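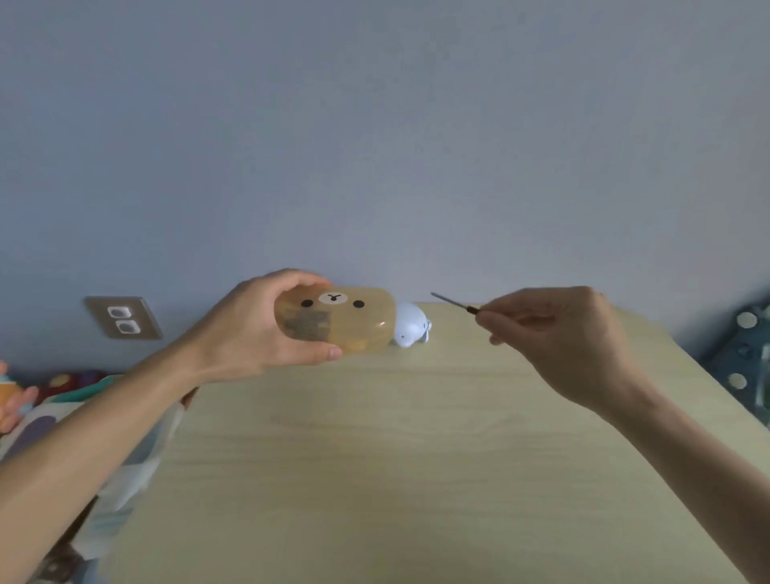

Are we there yet with small household fix-it jobs?
Home Automation & Gadgets > General talk

tsima_bench
Good evening, everyone, and settle in because I tend to go on. I spent most of Tuesday evening at the desk with a little see-through plastic box with a bear's face on it in one hand and a skinny screwdriver in the other, and somewhere in the middle of that I started wondering how long it will be before a machine can do this kind of thing for me. I don't mean vacuuming. We have had that for years and I love my old Tilletti dearly, even if it eats shoelaces. I mean the fiddly stuff: holding a light, slippery little thing with round corners up in the air in one hand, and bringing a thin tool to it with the other, and all the while turning the box a hair this way and that without thinking about it.

My brother-in-law sent me the Desside video, the one where the two-armed machine folds towels, and he is quite sure that toy repair is next. I would love to hear from people who work with these things. Am I being a grump?
-- Traian Sima

marigold_jo
Not a grump at all, Traian! And I adore the bear. My kids had a pencil box like that and the lid never closed right from the first week.

I think your brother-in-law is closer than you'd guess, though. We have a two-arm unit from Dobre on the packing line where I work, and when it came in it could hardly pick up a bag of washers without dropping it on the floor. Now it does small cartons all day long and I only get called over when something jams. If you had told me that when I started here I'd have laughed and gone back to my coffee. So I wouldn't bet against a toy box, that's all I'm saying.

pete.in.the.shed
Cartons are square, Jo. Every carton is the same as the last one and they all come down the belt facing the same way. I don't want to be rude about it, because that's good work and I'm glad it saves your back, but it is a very long way from there to a curvy plastic bear held in midair.

Think about what the left hand is doing. Fingers over the top, thumb on the front edge, and just enough squeeze that it won't slip and won't crack. Then the plastic is shiny and you can half see through it, and cameras have a terrible time with that. Is that dark shape on the outside or the inside? You and I don't even ask.

marigold_jo
Fair point about the belt, I'll give you that one. But ours does sort out odd ones now, and it copes with shrink wrap, which is as shiny as anything in your kitchen. It claims 98 percent on its own readout and from where I stand I believe it.

pete.in.the.shed
98 percent is lovely for cartons. I wouldn't want it for screwdrivers near my thumb :)

oldfield_nan
May I put in a word for the rest of us who only want the dishes done? I've read every one of these threads for years and they always go to the hardest job anyone can think of, and then everybody agrees it can't be done and goes to bed. I would be perfectly happy with a machine that put the cups away. It could take 4 hours over it while I'm asleep, I don't mind a bit.

tsima_bench
Nan, you have me there, and I'd take the cups too! I suppose I pick on the screwdriver because it looks like nothing. It's a little stick with a short handle, pinched between thumb and finger, and I could hold it like that and talk about the weather. Then I try to write down what I'm doing, step by step, as if for a machine, and I get as far as "bring the tip over" and I'm stuck.

And to answer Pete, I brace things against my own body half the time, or against the desk. I don't know whether anybody teaches them that.

kwon_fixes
They do, a bit. I did 2 years at Trokgate on the service side (leaving out a lot here, sorry) and the arms there could drive a screw very nicely as long as the part was clamped down. Take the clamp away and give the part to the other arm, and it got slow and shaky -- one arm drifts a touch, the other one corrects, and round they go. It was better by the time I left. I'd let one hold the flashlight for me today. I wouldn't let one hold the part.

marigold_jo
So clamp the bear!

pete.in.the.shed
If I have to get up and clamp the bear, Jo, I may as well fix the bear.

oldfield_nan
Cups, please. Good night all.

tsima_bench
Good night, Nan. Kwon, if you're still up, I'd love to hear more about the drifting. Was that the motors, or was it what they could see?

kwon_fixes
Mostly the seeing, I think, but the motor people would tell you the same about themselves. I'll write it up properly after work tomorrow.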